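ok so the snack table. a thread, because I said I'd sort it before new year and it's 29/12/2024 and I am OUT of days
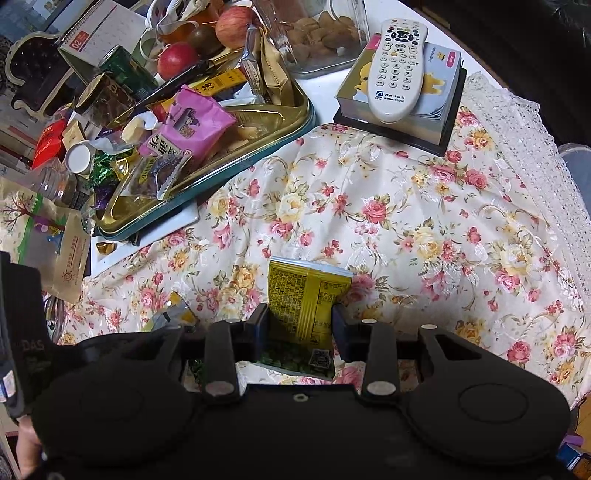
Yellow packet, little window, green pea-looking things. Floral cloth doing its best.

1. Background for anyone new. We have a table by the couch. It's meant to be for cups. In December it turns into the place where every snack in the house goes to retire

2. Single-serve packets are the problem. One big bag, you finish it or you don't. Small ones breed. I bought the mixed box from Camside, 116 packets, thought that'd see us through to Easter. It will see us through to the next Olympics

3. Rule for today: everything comes off, everything gets its date read, cloth gets washed, only the good stuff goes back

4. Reading the dates is the worst bit. Tiny black text, rows and rows of it, all ingredients and nutrition panel. Had to get my other glasses. Then had to find my other glasses

5. Love a packet with a window though. More of these please. I don't want an artist's impression of the snack, show me the snack

6. The cloth! Several people asked last time. Cream with roses, pink and yellow, lace trim down the side. Got it at the Plorside market years ago, paid 4 dollars, best 4 dollars I ever spent. It wont lie flat. It has never once lain flat. I've ironed it, I've steamed it, I've put books on it

7. Replying to a DM: yes you can machine wash lace trim, cold, in one of those mesh bags. Pillowcase with a knot in it if you haven't got the bag. Don't tumble dry. Peg it from the plain edge, not the lacy edge, or you'll get little ears

8. Remote lives on the box of cards now. The Happy Birthday one with the duck. Didn't plan it but its up off the cloth so you can see it, and I haven't lost it down the couch since. Leaving that exactly as is

9. Must remember there are birthday cards in there before I go and buy more birthday cards. Did that in November. And the November before

10. Lollies: gold foil ones are in the keep pile. Obviously. Anyone who puts a gold foil one in the giveaway pile isn't well

11. Tea break

12. Back. Progress: three piles on the floor. Eat this week / work lunches / take to the neighbours. The eat this week pile is smaller than it was before the tea break

13. Somebody asked what I'm storing them in. Lastano tubs, the shallow ones with the clip lid. Had the deep ones last year and everything at the bottom turned to gravel. Shallow, one layer, stand the packets on their ends like files so you can read the tops

14. Do NOT get the Sfeir basket everyone's posting. Looks lovely. Gaps in the weave, small packets fall straight through the bottom, you pick it up and leave a trail like Hansel and Gretel

15. Weighed the giveaway pile on the kitchen scales for no reason. 710 grams. Feels like that should be more. Air, mostly

16. Found one packet dated 2022. We don't speak of it. Bin

17. Cloth's in the wash. The table underneath has a ring on it from a mug I'd have sworn was never there. Tried a bit of olive oil and salt, rubbed with an old sock, went off nicely. Not perfect. The cloth covers it anyway

18. For the ones keeping score, the cups still have nowhere to go. Will look at the cups tomorrow

19. Oh and if you've got a pea snack you reckon is better than the yellow packet ones put it below. Not the wasabi ones, I've been hurt before

20. Edit, someone's asked for the wash temp again, it's cold. Post 7. Washing machine's just beeped so I'm off to peg out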